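Ticket: Wireless clients lose connection, Zastcombe site
Opened: 2020-04-20
Product: Oveo access point, managed through Trudton portal
Priority: Normal
Status: Waiting on vendor

Laptops and phones on the Zastcombe wireless network drop off every 2 hours and come back after a minute or so. The signal shows full bars the whole time. During the drop, a laptop gets no address and the browser reports no internet. It started after the switch to the Pelupessy router. The old router had been in place for years without this trouble. 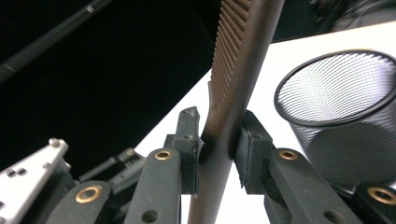

Does it also affect devices on a cable?

Wired desktops stay up. The printer and the door system are both on cable and neither has lost its connection. Only devices going through the Oveo unit are affected.

Steps tried so far

1. Restarted the access point. Worked until the next drop.
2. Restarted the Pelupessy router. Same result.
3. Moved the access point from channel 1 to channel 11. No change.
4. Swapped the patch cable between the router and the access point. No change.
5. Tried to update the Oveo firmware from the Trudton portal. The portal returned error 502 and the page never loaded. Tried again after lunch and got the same error.

Step 5 is still open. The update can be done from a local file, but I would need the right version from the vendor first. The download page lists two builds with the same date and doesn't say which one goes with this hardware.
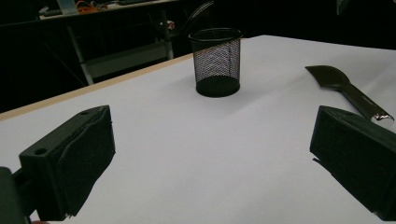
Attachment: white tabletop, black gripper fingers at left and right.

Pulled the router log in the afternoon. It has 1,528 address requests from wireless clients since the last restart, and over 475 of them got no answer. The failures come in bunches, and the bunches line up with the drops people reported. Between them everything is answered right away.

Address lease time on the router is set to 2 hours. On the old router it was a full day, going by the settings backup.
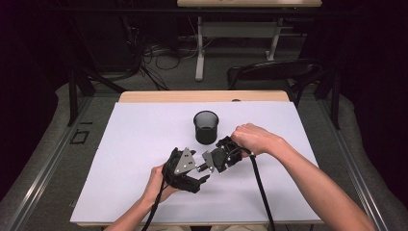
That would explain the timing, but a short lease should still renew without a break. Renewals from wired machines go through fine on the same setting. I suspect the access point is holding back the renewal requests when too many arrive together. Its own log doesn't show them either way. Raised the lease to 24 hours as a stopgap and left the rest alone. Asked the vendor if the Oveo unit has a broadcast limit and where to change it.
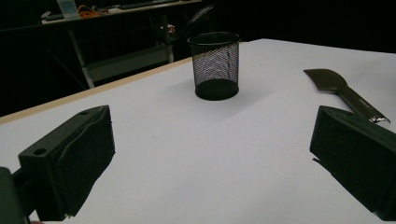

Trudton support replied that the limit exists and is on by default, under Advanced, then Traffic Control. They asked us to turn it off, put the lease back to 2 hours and watch for a full working day. They also said the 502 error is on their side and a portal fix is planned for May. A direct link to the correct firmware build will follow by email.

Limit turned off, lease set back as asked. Keeping the ticket open until the firmware link arrives.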